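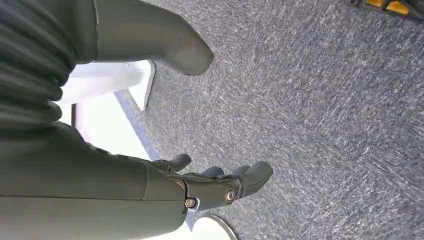

3.2 Organização do posto de trabalho partilhado

O estudo incidiu sobre postos de trabalho de uso rotativo, isto é, secretárias sem ocupante fixo, nas quais cada utilizador instala o seu equipamento no início do período e o retira no fim. Foram registados 39 postos nas instalações da Lolia durante o mês de agosto, com um total de 83 episódios de arrumação. Entende-se por episódio o intervalo entre o primeiro objeto deslocado e o abandono da superfície pelo utilizador, com limite máximo de 90 minutos. Os episódios que excederam esse limite foram divididos e tratados como observações independentes.

Seguindo a tipologia proposta por Hosoda no relatório interno do projeto Okoth, os objetos foram distribuídos por quatro classes: equipamento de trabalho, cablagem, material impresso e consumíveis de pequeno formato. A classe da cablagem inclui transformadores e blocos de tomadas. Os objetos pessoais transportados em mala ou mochila não foram contabilizados, salvo quando pousados na superfície durante o episódio.

3.3 Organizadores compartimentados

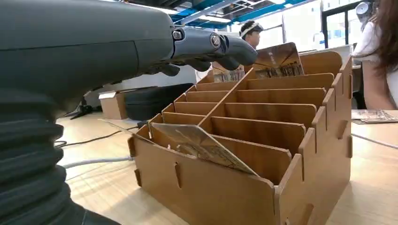
Figura 4. Organizador de cartão canelado sobre tampo de madeira clara.

A escolha do organizador condiciona a classe de objetos que este acaba por receber. Os modelos de gaveta, usados na fase piloto em Nestcombe, favorecem a acumulação de consumíveis e dificultam a consulta do material impresso. No modelo da Figura 4, montado por encaixe de patilhas em ranhuras, as divisórias transversais formam filas que sobem em direção à parte posterior, e os cartões colocados atrás ficam de pé, com parte da impressão legível acima das divisórias. Nos compartimentos dianteiros, um cartão isolado tende a inclinar-se, por falta de apoio. Parte do material impresso permanece deitada sobre a mesa, ao lado do organizador, situação codificada como «arrumação parcial» (código AP).

3.4 Pavimento e zona inferior do posto

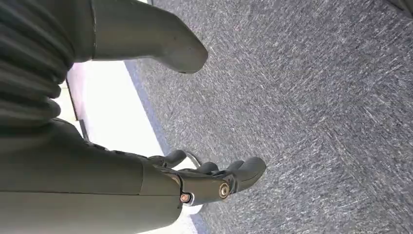 A zona inferior do posto é habitualmente omitida nos protocolos de arrumação, que se limitam ao tampo. No presente trabalho foi incluída uma faixa de pavimento em torno de cada secretária, inspecionada antes e depois do episódio. O revestimento foi registado como variável de controlo; a alcatifa cinzenta, por exemplo, oferece contraste reduzido com objetos da mesma tonalidade, e estes exigem uma segunda passagem do observador. Os cabos encontrados no chão foram atribuídos ao posto cuja base de cadeira ou perna de mesa se encontrasse mais próxima.

A concordância entre observadores foi verificada em 32 episódios, escolhidos por sorteio. As divergências concentraram-se na cablagem, em particular nos cabos que atravessam o tampo e pendem para além do bordo, contados por um observador como objeto de superfície e por outro como objeto de pavimento. Adotou-se a regra do ponto de ligação: o cabo pertence à zona em que se encontra o dispositivo que alimenta

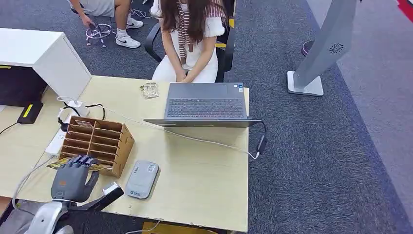
e só na ausência de dispositivo ligado se considera a zona que contém a maior parte do seu comprimento. A mesma regra foi aplicada aos transformadores. Os blocos de tomadas foram sempre codificados na zona em que assentam, independentemente do número de fichas inseridas.

As folhas de registo foram transcritas para o formato Clomix e revistas antes da análise. Os postos com dados em falta em mais de uma classe foram excluídos do modelo apresentado na secção 4, mas mantidos na estatística descritiva.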